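Teaching Cora to Pinch

I turned up at the Planau lab on a Monday, fully expecting to be bored by statistics. Wrong! Tibor Dobos had me steering the gripper within minutes (badly – I kept squeezing too hard).

The method is simple enough. A person guides Cora through a job 80 times, the software learns from that, and then she gets 100 tries alone. Last April she missed 8 of them. Tibor wants that down to 2, and he thinks softer fingertips will help more than extra lessons.

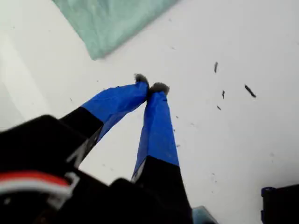
What the fuzz changes

Felt-like pads give a little, so a slightly crooked grasp can still hold. Tibor starts the next round after lunch, and I've asked for another turn.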